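Skisine hand grippers, after one August in our sorting room

We bought two Skisine grippers for the small parcel room at Jonis. I am the one who plans the shifts there, so I write this review from that side. The price was $2,000 for the pair, with 38 spare blue pads in the box.

The good part first. The pads hold crinkly snack bags and plastic wrappers well, even when the bag is puffed with air. You hold the tool in your hand and the jaws do the pinching, so the fingers get less tired. Rok Popescu has sore thumbs since many years and he now asks for the gripper every Monday.

The work itself has changed. Before, people sorted and talked. Now they pick slowly and the same way each time, because the arm on the Eltell line will learn from these picks. Da-eun Na asked me what happens to her hours when it has learned enough. I did not have a good answer, and the seller did not have one either.

The weak points are the weight and the training, 3 hours and too short. I give it a careful yes, if you speak with your staff before you order.

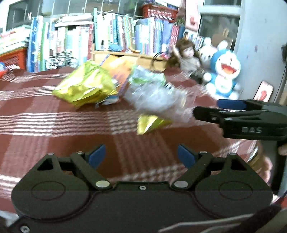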